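Setting Up a Small-Item Sorting Task on the Bundgaard Two-Arm Kit

Applies to the Bundgaard bench kit with two arms, supplied by Lornik. The steps assume the base plate is bolted to the front rail and both arms have been homed.

1. Route the cables. Let each one arc over its arm with enough slack for full wrist rotation, then drop it below the base plate. A cable pulled tight at the shoulder will trip the torque limit.

2. Power on and wait for the wrist indicator. Open Climwood, the control program, and load the tabletop profile.

3. Set travel speed to 27 percent for the first run. The default of 100 is too fast for loose items.

4. Place small objects between the two grippers, within reach of both. Larger pieces such as trays and bowls go farther back.

5. Open the grippers and bring one up to a long object from its rounded end. Check the wrist view before closing — glare on a polished surface can hide an edge.

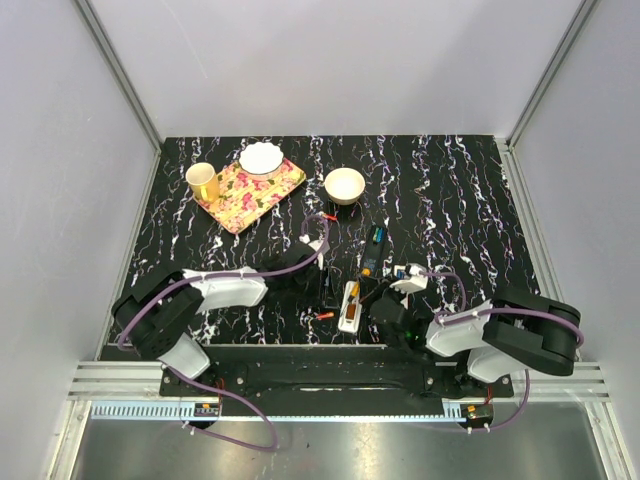
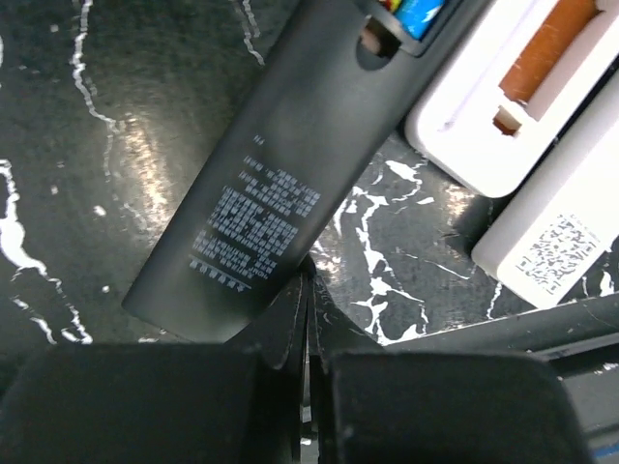

Last changed: 2019-07-25

6. Close at force level 9. Raise it in single steps if the object slips. Above level 34 the finger pads wear quickly, and Lornik does not cover them under warranty.

7. Lift, hold, and release over the target. Save the pose in Climwood under the name of the object.

Notes on the kit

The Clarnden wrist camera is sold separately. It can be fitted without removing the gripper, but calibration has to be repeated afterward. Focus is fixed, so fine print at an angle may not be readable.

Climwood stores one grip force per object. Items with an open compartment or recess should be saved as a separate entry — the grip point differs from that of a closed case.

Profiles saved before the June update must be exported again before they will load.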